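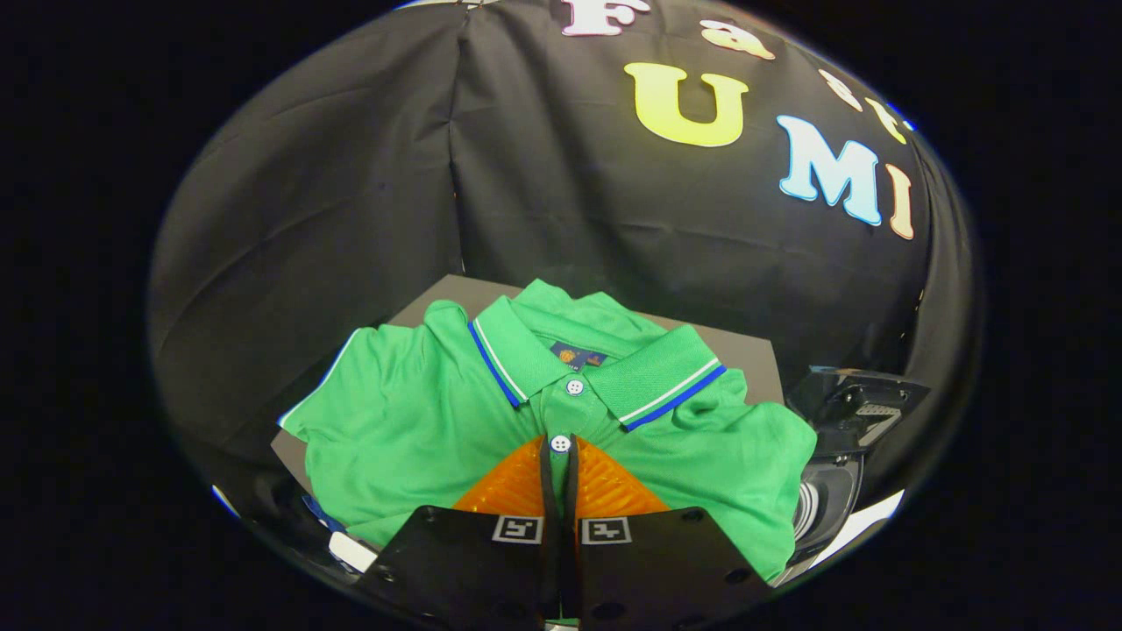 Green short-sleeved polo shirt in a textured knit.

Call for participants: home laundering and wear trial, knitted work shirts

Applications close 10th November

Cadach is recruiting adults who wear a polo shirt to work to take part in a wear and laundering trial. Participants will be issued with shirts, will wear them on ordinary working days, wash them at home and return them at set points for measurement. The trial covers colour loss, pilling, seam twist, collar curl and change in length and width.

The shirts are supplied under the trial label Plulex. They are not yet on sale and there is no obligation to buy anything now or later.

Background

Knitted work shirts are usually tested in a laboratory, in a standard machine, with a standard detergent and a standard load. The results are repeatable and useful for comparing one fabric with another. They say less about a shirt that has been worn under a seat belt, left in a ute, washed with towels and hung on a line in full sun. Laboratory figures for our previous knit matched the field returns well on shrinkage and poorly on collars and colour. The present trial is meant to measure that gap.

We need people who will wash the shirts the way they already wash their clothes. Please do not apply if you intend to change your laundry habits for the trial. Someone who never reads a care label is as useful to us as someone who sorts by fibre.

Who can apply

You can apply if you:

are 18 or older
live within the delivery area shown on the application form
wear a collared shirt or polo shirt to work on most shifts, or are free to wear one
have access to a washing machine at home or in a shared laundry
can keep a short written log in English
can attend the fitting session in person

Employers' uniform rules vary. If your workplace issues its own shirt, get written permission from your supervisor before you apply. We can supply a letter setting out what the shirt looks like and confirming that it carries no outside branding.

We are short of applicants in the following kinds of work and will give them some preference: outdoor maintenance, plant nurseries, commercial kitchens, aged care, warehousing and swimming pool operation. Office workers are welcome and will make up the comparison group.

You cannot take part if you have a known skin reaction to reactive dyes or elastane, if your clothes are laundered by a commercial service, or if you or a member of your household works for a clothing maker or detergent supplier. People who took part in the earlier collar trial may apply again.

Places

There are 33 places. Each participant receives two shirts in the same size, one from each of two knit structures, with different coloured thread inside the hem so they can be told apart in the log. You will not be told which structure is which until the trial has finished. Sizes run from extra small to 5XL in both a straight and a shaped cut.

Colours are allocated by us. The range is bottle green, bright green, navy, maroon and charcoal. You may rule out one colour on the form but you can't choose the one you get. Bright shades are over-represented in the allocation as they show fading earlier.

What you will do

Fitting. You attend one session at the Skusteck building. Chest, back length and shoulder width are measured over light clothing, and you try on a sample for size. A private room is available. Shirts are handed over at the end of the session, already marked with measuring points in fine white stitching. Leave the stitching in place.

Wearing. You wear each shirt for at least one full shift a week. Alternate them. Normal wear is expected, including dirt, sweat, sunscreen and food. If you usually wear an apron, a harness, a lanyard or a hi-vis vest over your shirt, keep doing so and record it.

Washing. Wash each shirt after every wear, or at whatever interval you normally would. Use your usual machine, program, detergent and drying method. Softener, bleach, stain remover and tumble drying are all allowed if they are part of your routine. Ironing is allowed. Dry cleaning is not.

Logging. Every wash is one line in the log: hem thread colour, program, temperature setting, product used, how the shirt was dried, and whether it was dried in sun or shade. A paper log and an online form are both available. Pick one and stay with it.

Returns. At each return point you drop off both shirts, washed and dry, in the bag supplied. They are conditioned, measured laid flat and without tension, graded for pilling and colour under a fixed light source, and posted back to you. You will be without them for up to a week. Don't iron them just before a return.

Exit. The final return includes a short questionnaire on comfort, collar shape, and whether you would go on wearing the shirt to work. You may keep one of the shirts — the other stays with us for destructive testing of the seams and fabric.

Damage and loss

Report holes, burst seams, bleach spots and lost buttons in the log on the day you notice them. Do not mend the shirt. A damaged shirt is still a result and should be sent in at the next return point along with any button or loose piece you still have. If a shirt is lost or stolen, tell us and keep going with the other one. Lost shirts are not replaced and you will not be charged for them.

Payment

Participants who complete the trial are paid $609, in parts: a first payment after the fitting, one after each intermediate return, and the balance after the exit questionnaire. Anyone who withdraws keeps what has been paid up to that point. Postage bags are prepaid. Travel to the fitting session is not reimbursed, though parking at the Skusteck building is free for participants who give a number plate in advance.

The payment is for time and inconvenience. It may count as income for tax or benefit purposes and you should check your own position.

Privacy and consent

We hold your name, contact details, body measurements, occupation and laundry log. Names and contact details are stored apart from the measurements, and the results are published by participant number only. Your employer will not be named and will not be sent your data. Garments are photographed laid flat and off the body at each return. No photographs are taken of participants.

You can withdraw at any time without giving a reason. If you do, tell us whether the measurements already taken may be kept.

Some residue of sweat, skin cells and detergent remains in any worn garment. Residue is not analysed in this trial.

Results

A summary will be sent to every participant once grading is complete. It will give the average change in each dimension for both knit structures, the range between the best and worst shirts, and the colour grades by drying method. You may ask for the figures for your own shirts. Results from the yarn supplier, Ateş, on the unworn fabric will be included for comparison where the supplier agrees.

How to apply

Fill in the application form on the Cadach trials page, or ask for a paper copy at reception. The form asks for:

your occupation and a typical week of shifts
your machine type (front loader, top loader or shared) and its age if known
how you usually dry your clothes
your usual shirt size and the brand it refers to
any skin conditions that are affected by clothing
the colour you would rule out, if any

Answer the laundry questions as things stand in your household now. If somebody else does your washing, they need to agree to fill in the log, and their first name should go on the form beside yours.

Applications are sorted by occupation, machine type and drying method, and places are offered to give a spread across all three. Order of arrival makes no difference. Forms lodged in October under the earlier notice are still valid and don't need to be sent again, unless your job or your washing machine has changed. Everyone who applies will get a reply. Unplaced applicants can ask to go on the reserve list, which is used if someone withdraws before the first return.

Contacts

Questions about eligibility, shifts and workplace permission: Carmela Donati, trial coordinator.
Questions about measurement, grading or the fabrics: Wael Ezzat, textile laboratory.

Both can be reached through the contact form on the trials page. Put "wear trial" in the subject line. Phone messages left with reception are passed on at the end of each day.

If you need the form in large print, or step-free access to the fitting room, say so when you get in touch and it will be arranged before your session is booked.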